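Teaching a Small Arm to Clear the Table: Setting Up the Simulator Before You Cut Any Metal

Welcome back, and thank you to everyone who wrote in after the first part of this build! If you're just joining, the project is a tabletop arm I've been calling Dolan, which I am putting together partly at my kitchen counter and partly at the Prusbridge workshop, where they have a proper drill press and much better lighting than I do. The arm itself is coming along. This page covers the part I put off for far too long, which was building a virtual room for it to practice in.

I know, I know. You want to see motors turning. So did I, and I spent most of last winter replacing finger tips I'd crushed against a countertop that was a hair higher than I had measured. A simulated countertop costs nothing when you run into it, so let's do this first.

What you'll need

A computer with a decent graphics card (mine is old and loud and it copes), the simulator of your choice, a model of your arm, and a free afternoon with a pot of something warm. I use a little launcher I wrote called Totia, which only starts the simulator and loads my settings, so you can follow along perfectly well without it. You will also want a tape measure and a notebook. Keep the notebook. I lost mine for a week and had to measure the whole arm again.

Step 1. Get the arm model in and make it stand still

Load your arm file and press play with nothing else in the world. It should hold its pose. If it sags slowly to the floor like someone falling asleep in a chair, your joint stiffness is too low. If it shivers, it's too high, or the time step is too long. I start the stiffness at 900 and creep upward in small amounts until the sag goes away, and on my model I ended up at 2000 for the shoulder and left everything else alone. Your numbers will be different, because your arm is different, so please don't copy mine and then write to me about the shaking!

While you're there, check the units. My first export came in at a thousand times life size, and I sat there for a good while wondering where the arm had gone before I zoomed out and found I was inside the elbow.

Step 2. Build the fingers as simply as you can

Dolan has a plain parallel gripper, two fingers that slide apart and together. The pretty version from my drawing program has rounded corners and screw heads and a tiny logo. Leave all that out of the collision shape. Use a block for each finger and one flat box for the housing. You can still show the pretty mesh over the top if you like looking at it (I do), but the simulator should be doing its sums on boxes.

Set the opening limits now. Mine closes fully and opens to 51 millimeters a side. Open it all the way, close it all the way, and watch that neither finger passes through the other. If one does, the sign on that joint is flipped. Everybody flips that sign once.

Step 3. Put a room around it

For the first few days a gray box on a gray floor is all you need. After that, bring in some furniture, and choose a room with a bit of fuss in it. I picked a ready-made dining scene with a dark tabletop, a pale marble edge, stools, and a plank floor, and it has taught me far more than the gray box did. Grain and veining give the camera something to chew on. Stools get in the way just as they do in real life.

Two things to check when you load a room somebody else made. First, see that the table is solid. Plenty of scenery is only paint, and your arm will sink right through it. Drop a ball on it from a little height and see whether it lands. Second, look at the stools and chairs and decide whether each one should be fixed in place or free to move. I leave mine fixed to begin with. A loose stool that gets nudged during an early test will go sailing across the room, and it's funny twice.

Step 4. Mount the wrist camera

Now for my favorite part. Attach a camera to the wrist so that it turns with the hand, and aim it out past the fingers. You want both fingers in view at the bottom, spread apart, with plenty of world showing beyond them. Too much hand and there's no room left for the work. Too little, and you can't tell where the tips are when you come in to grab something.

I tilt mine 23 degrees toward the fingers, then check it by opening the gripper as wide as it goes. Take your time over this. Nudge the camera a little, render, look, nudge it again. When you have it, write the position and the tilt in the notebook, since the bracket you print later has to match. 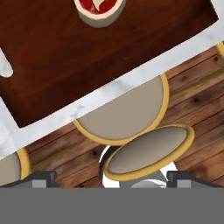

Once the camera is settled, save the whole setup under a new name before you touch another thing. I keep one file for the arm, one for the room, and one small file that puts the two together, so that when I break the room (and I do break the room) the arm comes through without a scratch.

Step 5. Drive it by hand

Before you write any clever code, steer the arm yourself. A game controller is nice, but the keyboard will do. Bring the hand over the table, down toward the surface, back up again, and out past the edge. Do it while looking only at the wrist view. It's surprisingly hard! You'll learn very quickly which directions feel backward, and it's much kinder to fix those now than after you've collected a pile of practice runs.

Pay attention to the table edge in particular. From directly overhead, a tabletop and a stool seat below it can look like they're at the same height, and I drove Dolan straight down past the edge more times than I'd like to admit. What helped me was adding a second view from the side of the room and glancing over at it whenever I felt unsure. Later on you can put a depth reading in the corner of the screen.

Step 6. Try one small job

Pick something easy. Mine was to move over a bowl, stop, and hold steady. No gripping yet. When that works from several starting points, have the fingers close on a plain block, and only after that go on to dishes. Bowls are tricky because the rim is thin and the collision shape is often a lump with no hollow in it, so a finger that should slip inside will bounce off thin air. If you see that, break the bowl's shape into smaller pieces, or ask your simulator to do it for you (most have a setting for it, usually buried).

A few last odds and ends

If everything runs slowly, turn off shadows before you turn off anything else. If the fingers buzz when they hold something, raise the friction a touch and lower the closing force. And if the picture looks fine but the arm ignores you, check that you pressed play. I have a sticky note about that.

The motors I ordered from Avis should be here in May, and the next page will cover the wrist bracket and the wiring, including the connector I soldered on backward. Bring your notebook, and do write to me if your ball goes through the table.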